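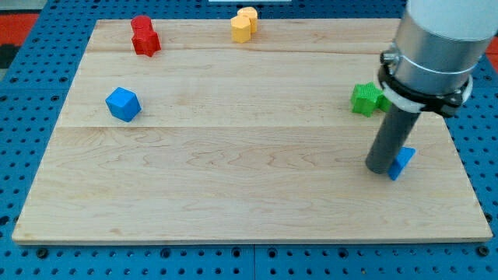 Drikari Manipulation Group, Equipment Planning

Home | Data | Hardware | Budget | Contact

Search this repository

Apr 16, 2023
Posted by the Drikari equipment desk

# README: block-pushing station, purchase plan and data card

This folder holds the parts list, the price quotes and the first batch of recordings from the tabletop pushing station. Read it before you order anything for the second station.

## What is on the table now

- One arm with a straight dark rod as the end effector, held in a black clamp bracket
- A maple board as the work surface, set on the blue perforated table
- Plastic blocks in red, yellow, blue and green: a cube, cylinders, stars, a hexagon, a triangular prism

## Data

The batch has 1,287 episodes. Of these, 974 passed review and are in `clean/`. The rest are in `held/` and should not be used for training. Each episode has one instruction, such as "push the blue cube next to the green star."

## Budget for station two

| Item | Source | Cost (USD) |
|---|---|---|
| Perforated table, used | Vidal | 3,000 |
| Bracket, rod and spare rod | Drirau | 500 |
| Maple board | cut in our shop | no charge |
| Blocks | share the current set | no charge |

The arm is on a separate request and is not in this table. We asked Metum for a lease price as well as a purchase price. Neither has come back yet.

## Notes for ordering

Match the hole spacing of the current table. The base plate was drilled for it, and a new plate would have to come out of the same budget line. Order the spare rod with the first one, as Drirau charges shipping per order.

Keep the same board finish on both stations. A darker surface would mean a separate calibration file.

## Open items

- Lease or buy for the arm, to be settled before August
- Floor space for the second table
- Storage for raw video, currently on the shared drive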